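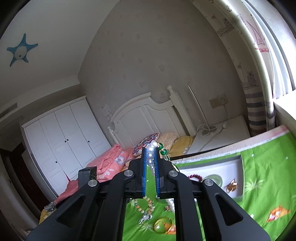 Beading for Beginners, Session 6: Stringing and Knotting
Claltonberg Evening Classes — notes by Miroslava Horobets

Welcome back, everyone, and thank you for being so patient with the crimping last time (I know it tried a few tempers, mine included!). Tonight we move on to silk, which I've been looking forward to since November.

Why knot at all? A knot between each pair of beads keeps them from rubbing together, and if the strand ever breaks you lose one bead instead of chasing the whole lot across the kitchen floor. It also gives the necklace a lovely soft drape, and once you've felt it you'll notice the difference on every old necklace you pick up.

Before you start, stretch your silk. Hang it overnight with something light tied to the end — a spoon will do nicely. Cut more than you think you need, because knots eat thread at a shocking rate.

To make the knot, slide your bead down, form a loose overhand loop, and put the tip of your awl through it. Ease the loop along until it sits right against the bead, then slip the awl out and pull. Go slowly. Solomiia Marchuk's handout from last term has good drawings of the hand positions, and there are copies by the door.

For next week, please knot a practice piece of 14 beads in any cheap glass you like, and read the Onyshchenko chapter on clasps. If your awl is blunt, bring it along and Ronaldo will sharpen it during the tea break.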